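Gripper Trial Moves to the Bedroom

Vetum has spent April comparing two sets of fingertip pads for its hand-held gripper, and the venue is a bed. Mostafa Samir, who runs the trials, said laundry was chosen over the usual plastic blocks – "blocks never embarrassed anyone."

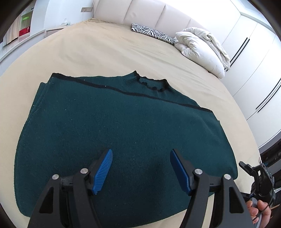
The plan calls for 223 grasps per pad set, with 60 of those reserved for knitwear, a category the team discusses in lowered voices. Ridged pads went first. A smooth pair from Wendt follows, once Wendt remembers to ship it.

Scoring is simple. A fold that survives the lift gets full marks, and a fold that becomes a heap gets a note in the log. The log is at nearly 2000 words.
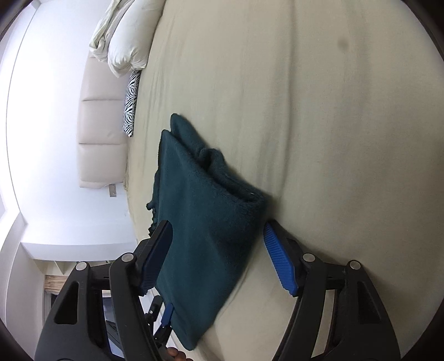
Folded teal fabric between the gripper's blue ridged pads.

Results go to Mivunow, which makes the controller and has asked for them by 4 p.m. It did not specify the month.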